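Chapter 4
Packing a Bag at a Shared Desk

When Dae-han Gil began teaching the evening class at Vesbridge, he asked everyone to bring the bag they carried every day and tip it out in front of them. You may want to try the same thing before you read on — it is a little humbling, and it makes the rest of the chapter a good deal easier to follow. Find a wide, clear table, lay the bag down flat, and let the straps fall where they like for now.

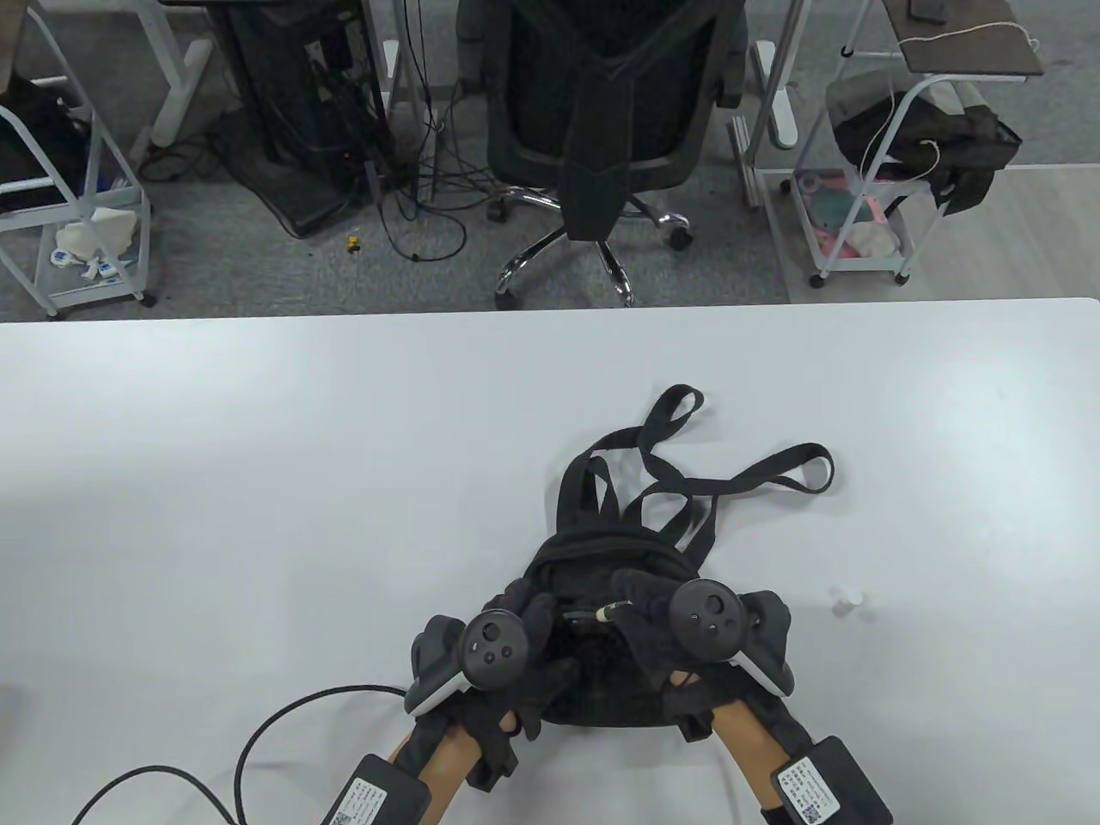 Which things should go into a backpack first?
The heaviest ones, set close to the panel that rests against your back, with small items saved for the outer pockets.

Now we come to the room itself, and here I must ask for a bit more of your patience! A desk that several people use will gather chargers, adapters and spare cords all through the day, and by four in the afternoon your own things can be hard to tell from your neighbor's. Screens and equipment take up space too, so choose your packing spot before you start.

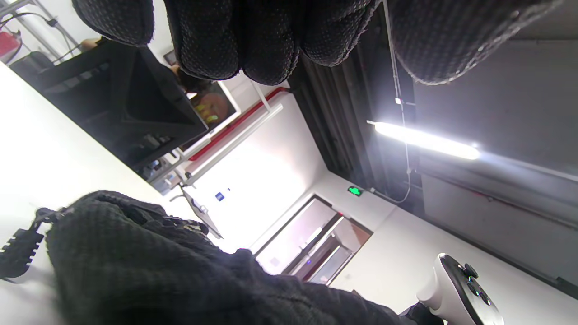
How should a long charging cord be stored?
Coil it in wide, easy loops and fasten it with a soft tie, keeping sharp bends away from the plug.

We will begin with cords, and move on to pockets after the first exercise.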